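How to Write a Logline for Your TV Drama Pilot
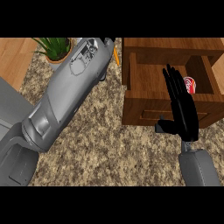 A potted plant on a speckled carpet, next to wooden floorboards.

Posted 2024-02-14

If you've finished a pilot script (congratulations, by the way, that's a big deal!) you probably thought the hard part was behind you. Then somebody asks what it's about, and out comes a ten-minute ramble with two flashbacks in it. I've done this at parties. I did it once to a very patient dentist.

A logline is one or two sentences that tell a reader who your show follows, what goes wrong, and what keeps going wrong week after week. You'll need one for nearly every contest and script site. My own favorite, Semallow, gives you a box that holds 100 characters and not one more, so we'll aim for a long version first and trim it later.

Step 1. Write down your lead character's job and their biggest problem. Leave the name out for now. "A night-shift ferry captain" gives a stranger more to hold on to than a first and last name they've never heard before.

Step 2. Add the event that starts the trouble. Look in your first ten pages. If it isn't there, make a note to yourself, have a cup of tea, and come back to the script another day.

Step 3. Say what the character has to do about it, and who is standing in the way. My ferry captain finds her missing brother's coat on board and has to keep sailing with the crew she suspects.

Step 4. Check that there's a series in it. A movie can end when the coat is explained. A drama needs something that can carry on into episode four, like a town that depends on the ferry and doesn't want questions asked.

Step 5. Cut. Adjectives go first, then place names, then anything that starts with "meanwhile." My first try last July ran to 767 characters, and I was quite proud of it until I read it out loud and had to stop for breath.

Once you have a version you like, read it to someone who hasn't seen the script and ask them what they think happens next.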